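Sat 6 September

Counter update, quick one, kettle's on.

So the stone is in. Finally. Charcoal grey with rusty orange veins running through it and thin white ones going everywhere like cracks in a windscreen. Came through Hokberg in the end, slab number 3441, which I now know by heart from ringing them so often. Quoted in December. Installed last week. Enough said.

Love it. Also a bit scared of it. Shows every smear when the arvo sun gets on it, and I've already caught myself wiping it with my sleeve on the way past to the loo.

Anyway the cards. The old system was a drawer. Library card, hardware store card, gift cards with four bucks left on them, the Kuresex loyalty one I swore I'd cancel, all of it in with the batteries and rubber bands. Every trip out the door started with me swearing at that drawer. Did a big sort on the lounge room floor, 104 cards, no idea how one household gets to that. Most were expired. Binned the lot after cutting them up, thumb still sore.

What was left needed a home. Looked at a little timber box from Ilteck, nice, but you can't see into it so it'd just be the drawer again with a lid. Went with clear acrylic. Thirty bucks, bit steep for a bit of plastic, but it's open and you grab what you want and go. It does pick up fingermarks, should of thought of that given the stone.

Gold ones are in the holder, grey ones in a stack behind it for now.

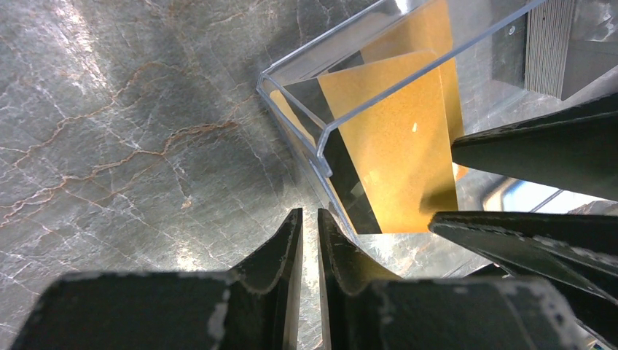 Qudah reckons acrylic on polished stone is asking for scratches, grit gets underneath and you don't notice till you slide it. Stick some felt dots on the bottom, the clear ones go yellow. Fair call – felt dots are on the list, with the splashback sealer and a new bin for under the sink.

Still to sort: receipts. Theres a shoebox. Not tonight, bins have to go out and I haven't started tea.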